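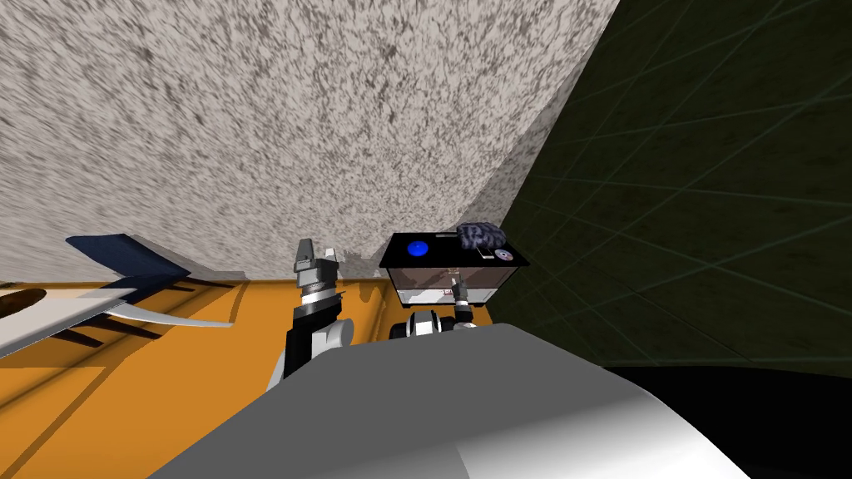 Teleoperating two arms in simulation: notes from June

I have spent most of June driving a simulated two-armed robot by hand, recording what I do, and then throwing a good part of it away. The work is for Gurnard, our internal project on learning to handle containers. A person moves a pair of hand controllers, the simulated arms follow, and the joint positions and camera views are saved together. Later a policy is trained to copy them. These notes cover the first part only. Training will get its own post when I have results I trust.

Setup

The simulator runs on one desktop machine. The operator sits at a second one, wearing a headset, and the two talk over a wired link. The view is fixed to the robot, above its body and pointing down and forward, so the operator always has the grey shell at the bottom of the view and both arms coming up over it. I tried a free camera first. It was more comfortable and the recordings were worse, because operators leaned round to look at things the robot would never be able to see. With the view fixed, if the person can't see the contact, neither can the policy.

Textures are randomised on every reset. One episode will have a speckled granite-like wall next to a dark green grid on a yellow-orange surface, and the next will have something else. Extra objects are scattered in as well, and some of them end up on the lid of the box. The policy should learn to ignore the décor. The operator has to learn the same thing, and takes longer over it than I had expected.

The task

The box is translucent with a flat black lid. One arm has to steady or support the box from below while the other approaches. In the current version the right arm goes first and the left waits upright with its gripper empty until the box is held. Ashwin Namboodiri wrote the original task script with both arms moving together. It looked natural and was very hard to repeat. Splitting it into a hold phase and an approach phase made the recordings slower but far more alike.

Loose objects on the lid slide if the box tips. We left the friction low on purpose. An operator who tilts the box sees the result at once and corrects the wrist, and the correction is worth having in the data. I would keep those episodes even if they look clumsy, provided the box ends level.

Controller mapping

The first mapping was one to one: move your hand 10 cm, the gripper moves 10 cm. Good for reaching, poor for contact. We now scale the motion down when a trigger is half pressed. Sreekumar Naidu suggested tying the scale to the distance from the nearest object instead, so that it would happen by itself. We tested it for an afternoon. The change in speed came without warning and everyone overshot, so the trigger stayed.

Wrist rotation is not scaled at all. A scaled wrist drifts away from the operator's own hand, and after a few re-grips the two no longer agree on which way is up. If you use a clutch button to reposition your hands, reset the orientation offset every time it is released. We had a bug there for a week, and it only showed as a slow twist in the left arm.

Delay

Round trip from hand to picture was 35 ms after tuning. Before tuning it was a good deal worse, mostly from a rendering queue that held spare pictures nobody had asked for. Delay matters less in the reach and a great deal in the last few centimetres under the box, where operators start to move, stop, wait and move again. The policy copies the pauses faithfully.

What we kept

From one morning session I recorded 33 episodes and kept 11. Of the rejected ones, eight had the gripper passing through a corner of the box, a collision mesh fault and no fault of the operator. The others were mine: dropped boxes, a clutch released at the wrong moment, one episode where I forgot which arm I was driving.

Rejections are marked by hand in Conach, our episode viewer. It plays the operator's view beside a plot of the joint angles, and a spike in the plot is usually the quickest way to find a bad contact.

Still to do

Replace the collision mesh for the box. Thin walls need thicker collision shapes than they are drawn with, at least at our time step.

Record a set with the left arm holding and the right arm approaching.

Add a short rest between episodes. Nearly all my worst recordings come late in a session, when my wrists have started to ache.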